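Grasp planner keeps picking the thumb-under approach on shelf tops

Forum > Software > Manipulation and planning

wumwood_dan
Posted Jun 17, 2021

Hi all, long-time reader, not much of a poster. I'm doing the planning side for a humanoid with multi-fingered hands and I've got a pick task that is making me grumpy. Fruit sits on top of a white cube shelf, the hand has to go get a piece and put it in a bowl in one of the compartments underneath. Easy, right? The arm comes up from below and to the right, and my sampler (we run 1000 grasp candidates per object, then filter) almost always ends up choosing one where the fingers go up beside the fruit and the thumb slides in low along the front edge.

In sim it scores great. On the real thing I get a planning failure or a late abort on a lot of tries, and the abort reason is nearly always "thumb_distal vs. support surface". I've bumped the collision padding down from 11 mm to 2 mm and it helps, but now I'm nervous every time it moves -- those thumb joints are not cheap.

Head camera view, right before it closes on the red apple:
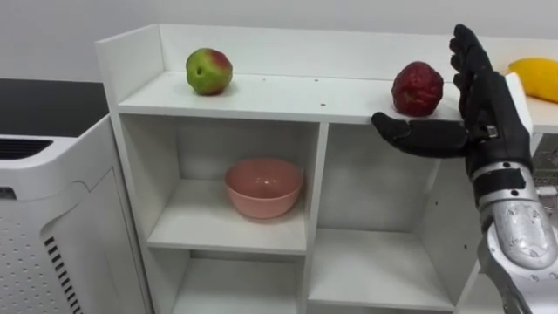
Wumwood Manipulation Digest, Vol. 2, No. 11

I put that one in our group newsletter too, and the first comment I got back was "your shelf is in the wrong place," so maybe start there. The shelf model is a plain box with the cubes cut out. I did not model the raised board along the back or the upright board at the right end, and yes, I can hear you typing already.

gripforce_mel
Model the boards! Your hand is working right in front of that end panel. If the planner thinks that's free space, it'll happily pick wrist angles that put the knuckles through it. I bet half your aborts are the fingers getting nudged and the thumb check just fires first.

wumwood_dan
Fair, but the log names the thumb link every single time. I'd expect at least one finger link in there if it was the board.

gripforce_mel
Does your checker stop at the first contact it finds? A lot of them do. Turn on full contact reporting and look again.

Delia Radu
I'm going to disagree with Mel a little. Sure, add the boards, it's ten minutes of work. But white shelf, white back, light gray wall... what is your depth doing on that top surface? We had a white table at Holton and the fitted plane floated up and down depending on the lights. If your plane comes out too high, the thumb is "in" the shelf before it ever gets near it, and no padding value fixes that. I'd fit the plane over 30 frames and plot the height before touching the planner at all.

kestrel_9
Unpopular opinion, why are you going in low at all? It's an apple. Come from the top, wrap it, lift. Add a cost on approach direction and go home early.

wumwood_dan
@kestrel_9 tried it! The forearm comes in from the lower right and getting the palm over the top of the fruit means a big elbow swing. The planner finds it maybe one time in five and the path is ugly. Plus I want the thumb in front for the second half, where it has to reach down to the pink bowl in the upper left cube.

kestrel_9
So regrasp, or put the bowl somewhere sane :)

Bohdana Moroz
Please don't move the bowl, the bowl is the interesting part. Two things from me. First, your apple mesh. Are you fitting a sphere? The red one has a lumpy outline, and if the sphere comes out small, the thumb target gets pulled in and down, which is the exact direction you don't want. Second, stop using one padding number for the whole hand. We keep it fat on the fingers and palm and thin on the thumb tip, and only inside the last bit of the approach. The Sheikh config loader lets you set it per link, and Grarkon has a branch that does the same thing if you're on that.

gripforce_mel
Per-link padding is hiding the problem, sorry. If the thumb is that close, then the grasp is bad and should score lower. Put clearance in the score.

Bohdana Moroz
It's a shelf top, Mel. Anything that goes under the widest part of the apple is going to be close. I'd take close and slow over no grasp.

wumwood_dan
OK, did some homework last night. Full contact reporting: Mel gets a point, finger links do show up against the end board once it's in the model, but only in a few of the candidates. Plane height over 30 frames: Delia gets the bigger point. It wanders a lot more than 2 mm, and it's worst toward the front edge, where the thumb goes. So my padding was basically noise. And yes, sphere fit. Swapping that out next.

Delia Radu
Before you swap anything, lock the plane height from a calibration touch and rerun the same candidates. Otherwise you'll change two things and learn nothing about either one.

wumwood_dan
Yeah, okay. Plane first, then the mesh. Full plan is to have the bowl part running by August, so I'll post the logs once I've got the fixed plane in. Does anyone have a touch-off script that works with a multi-finger hand? Ours assumes a flat gripper.

Bohdana Moroz
I do, it's messy. Sending you a message.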